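시뮬레이션 데이터, 좀 지저분해도 괜찮지 않을까요

요즘 로봇 학습 데이터 얘기만 나오면 다들 숫자부터 꺼냅니다. 몇 시간 모았냐, 에피소드가 몇 개냐. 저도 작년까지는 그랬어요. Rorkia에 들어와서 처음 맡은 일이 주방 시뮬레이션에서 시연을 모으는 거였는데, 첫 주 목표가 145개였거든요. 채우고 나서 어찌나 뿌듯하던지 팀 채팅방에 자랑까지 했습니다(지금 보면 좀 창피하네요).

그런데 그 145개가 죄다 비슷했어요. 같은 방, 같은 시작 위치, 같은 손놀림. 제 습관을 145번 복사해 놓은 셈이죠. 같이 일하는 Bohumila Rusnák이 궤적을 한 화면에 겹쳐 보여 줬는데, 선이 거의 한 가닥으로 보이더라고요. 그날 저녁은 입맛이 없었습니다. 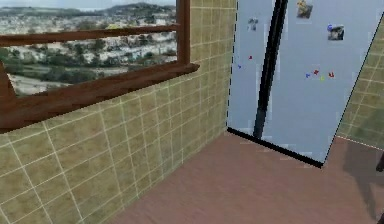 제가 하고 싶은 얘기는 방을 얼마나 꾸며야 하느냐는 겁니다. 팀 안에서도 의견이 갈려요. Renato Magbanua는 배경은 최대한 비우고 물체랑 동작에만 예산을 쓰자는 쪽입니다. 렌더링도 빨라지고 실패 원인 찾기도 쉬우니까 일리는 있죠. 저는 반대쪽이에요. 창밖 비탈에 건물이 빽빽하고, 냉장고 문짝 같은 판에 빨강 파랑 자석이랑 조그만 사진이 붙어 있는 방이 저는 훨씬 마음에 듭니다. 진짜 집 부엌이 그렇잖아요! 우리 집만 해도 배달 쿠폰에 치과 예약 카드에, 맨바닥이 보이는 벽이 없는걸요. 깨끗한 방만 보고 배운 정책이 그런 데서 눈을 어디 둘지, 저는 영 못 미덥습니다.

물론 꾸미기만 한다고 되는 건 아니에요. 4월에 내보낼 Fekden 묶음을 준비하면서 방을 19가지로 늘렸는데, 처음엔 벽 타일 색만 바꿔 놓고 다양하다고 우겼습니다. 가구 배치는 그대로였고요. 그래서 요즘은 시연 여섯 개를 모을 때마다 멈추고 처음부터 돌려 봅니다. 시작 자세가 또 똑같으면 그 자리에서 바꿔요. 귀찮죠, 진짜 귀찮습니다. 속도도 확 떨어지고요.

그리고 실패한 시연을 바로 지우는 습관, 이것도 좀 고쳤으면 좋겠어요. 손잡이를 놓쳤다가 다시 잡는 장면은 일부러 만들려면 은근히 어렵거든요. 저는 따로 폴더를 파서 모아 두고 있는데, 라벨은 아직 엉망입니다. Renato는 그 폴더를 쓰레기통이라고 불러요. 다음 회의 때 이걸로 또 한바탕할 것 같은데, 이번엔 저도 자료를 좀 챙겨 가려고요.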